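Porch diary, day nine

28 May 2020

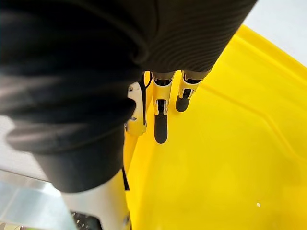

Up at six and out back before the heat. The old decking is all off now except the two boards by the kitchen door, which I am leaving so we can still get in and out without the ladder. I pulled nails until eight. Most of them are the old spiral kind and the heads snap if you rush. I have stopped trying to save any of the lumber. The boards looked passable from the top and were soft underneath, nearly every one.

The framing is better than I expected. Ledger is the bad part. Whoever built this nailed the ledger straight over the siding, no flashing, and water has been running down behind it for years. I put the awl in at the left end and it went up to the handle. Further along it firms up, and the last few feet by the downspout are sound, which makes no sense to me, as that is where the water ought to be. Zeyu thinks the gutter was moved at some point. There are old bracket holes in the fascia at the other end, so he may be right.

Zeyu Ding came at nine. He looked at the ledger and said take it all, don't patch. I had been hoping he would say patch. We cut the siding back with the circular saw set shallow, and he pried while I held the flat bar at the other end, and it came off in three pieces. The sheathing behind is black in one area a little bigger than a doormat. The rim joist behind that is stained but hard. He hit it with the hammer in five or six places and it rang fine all the way across. I was very relieved. A new rim joist would have put us past the end of June and past what we have in the account.

So the order of work has changed:

Cut out bad sheathing and patch with new.
Let it dry a couple of days with the tarp propped out.
House wrap, flashing, new ledger with proper bolts.
Sister the two middle joists.
Posts. Then stairs. Decking last.

Posts are the other question. The corner one by the steps sits on a concrete block that sits on dirt. We dug beside it to see if there was a footing under the block, and there is no footing. Town wants them below frost, and I called the building office in Ralstead to ask about the inspection. They are still closed to walk-ins but a woman answered on the second try and was helpful. They are doing hole inspections by photo for the time being. I dig the holes, put a tape measure in each one so the depth shows, email the photos with the permit number, and wait for an answer before I pour. She said a day or two. I asked if the tape could be a stick with marks on it and she said no, a tape.

I rented nothing. Zeyu has a clamshell digger and a long bar and says the soil here is easy until you hit the clay. We got the first hole down to 27 inches by noon and then hit the clay. It is gray and sticks to the digger so that you spend more time scraping than digging. He keeps a bucket of water to dip the blades in. That helps some. Three more holes to go after this one. I said I would do one a day in the mornings and he can come back when there is something to lift.

Lunch on the front step. Egg sandwiches. He ate in his truck with the door open, same as last week, and we talked across the driveway. His kids have been home since March and he says he is glad to be digging.

Trerkov called at one about the lumber. This is the order I put in back in April, when I thought I would be starting the week after. They have the joists, the posts and the stair stringers. They do not have the decking. Everybody in the county has decided to build a deck this spring, according to the man on the phone, and treated five-quarter board is going out as soon as it comes in. He has 78 boards in my length coming on a truck "the week of," and then he didn't say the week of what. I asked. He said he'd call. I told him I'd take the joists and posts now and he is sending them Saturday before ten. Delivery is included at least.

I thought about cedar again. Wanting priced it this afternoon at the other yard while I was scraping clay, and the difference came to $428 before tax. She would pay it. I would like to not pay it, and I also don't want to look at a hole outside the kitchen until August. We agreed to give Trerkov one week. If there is no truck by then, we go with cedar and I stop complaining about it.

The door is a separate matter, and I want to write down what was said so I have it. The back door is an Endelach, put in by the people before us, and the sill has a dark line along the outside edge where it met the old decking. I assumed it was rot. Zeyu scraped it with his knife and it is only dirt and old caulk. But the sill pan underneath doesn't stick out past the siding at all. When the new flashing goes in it needs to tuck up under the sill, and there may not be room to do that with the door in place. He has two ideas. One is to pull the threshold piece only, slide the metal up and put the threshold back with sealant. The other is to take the whole door out for an afternoon and do it right. I asked which he would do at his own house and he thought about it for a while and said take the door out. So that will be a day with both of us here and no rain.

Wanting would like the new deck level closer to the door than the old one was. The old step down was seven inches and she has never liked it when carrying things. I measured, and if we drop it only enough to keep water off the sill, we can get it to a small step. But then the stairs to the yard get one more riser, and the bottom one lands nearer the hose bib. I drew it on the back of the Trerkov quote and again on a piece of sheathing. I think the answer is to turn the stairs to face the side yard. She said that was what she had asked for in the first place, and I looked back at my notes from the winter and she had.

Turning the stairs means moving one post hole, luckily one I haven't dug.

Cai from next door came to the fence at three and asked if we wanted the leftover gravel from his path. I said yes. It will go under the deck over fabric to keep the weeds down. It's in a heap behind his garage and I can take the wheelbarrow over any time, he says, but not before eight on weekends. He also asked whether the saw would be going on Sunday. I said no saw on Sunday.

Afternoon I cut out the bad sheathing. Set the blade to depth, went slowly, found one nail anyway and lost a couple of teeth. I need a new blade before the ledger. The insulation behind was damp along the bottom, so I pulled that bay and bagged it. Found a mouse nest, long empty, made out of insulation and what looked like a paper towel. The stud ends are sound. I left the hole open to the air with the tarp stapled above it and propped off the wall on two lengths of old decking, so the boards have been good for something.

Hands are sore, mostly the left. Back is all right if I don't sit down.

Spent so far, from the envelope: permit, first lumber deposit, flashing, screws, the tarp, one box of contractor bags and now a second box. I haven't added it up this week. Zeyu is paid through today.

To get, next trip out:
saw blade, framing
half-inch ledger bolts and washers
joist hangers, two more than I wrote before
tube forms for the holes, if they have the ten-inch
concrete, but check the weather and wait on the inspection email
sealant for the sill, he said polyurethane
work gloves

Forecast has showers late tomorrow. I went out after supper and put a second row of staples in the tarp and laid plywood over the open hole, with a block on each corner. Wanting moved the recycling around to the front so we don't have to use the back door in the dark at all. First hole is covered. Start the second one in the morning, by the hose bib side, seven o'clock if I'm up.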